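Home & Garden > Furniture Care > Wood Finishes
2 answers | 18 comments | Share

Do I really need to strip a dark table to fix a patchy shine?

The finish on my dining table looks fine from a chair and blotchy from straight above. 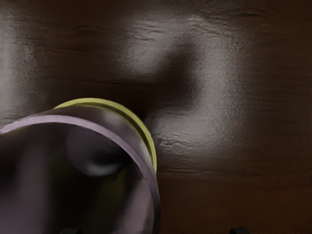 What I've been told so far

It's a dark brown wood table I bought used from a shop called Trujillo in September. When light hits it I get pale, speckled, grayish patches in the shine, and you can see every little pore. The man at the shop said it needs a full strip and refinish, which he happens to sell. A friend said to rub it with Gruvlow oil every week for the rest of my life. Both of these sound like somebody wants my money or my weekends. I don't mind some grain showing, I just don't want to ruin a decent top chasing a problem that may only be a lamp. Has anyone fixed this without stripping?

Answer 1 (accepted)
Posted March 1, 2005

I'd be slow to believe the shop. Before you buy anything, turn off the overhead light and look again by a window. If the patches move when you move, you're mostly looking at reflection off a surface that isn't perfectly flat. Plenty of tables are like that and they hold dinner just fine.

If they stay in one spot, wipe a small area near an edge with mineral spirits on a white rag. Open a window, and lay the rag flat outside to dry when you're done, don't ball it up in the trash. Brown or yellow on the rag probably means old polish. Keep going with clean rags until they stop picking up color. That was the whole cure on mine, after I'd been quoted for a refinish too.

Weekly oil on top of a hard finish doesn't soak in much. It sits there and collects dust. I have never seen the "feeding the wood" claim hold up.

If it's still uneven after cleaning, a thin coat of paste wax, buffed hard. Try the underside of a leaf first if you have one.

Was this helpful? 120 yes

Answer 2

just use Nenon its great, my mom uses it on everything. or sand it

Comment on Answer 2: Sand it with what? If it's veneer you can go right through. And "great" at what, most spray polishes look good for a day or two.

Viewed 2072 times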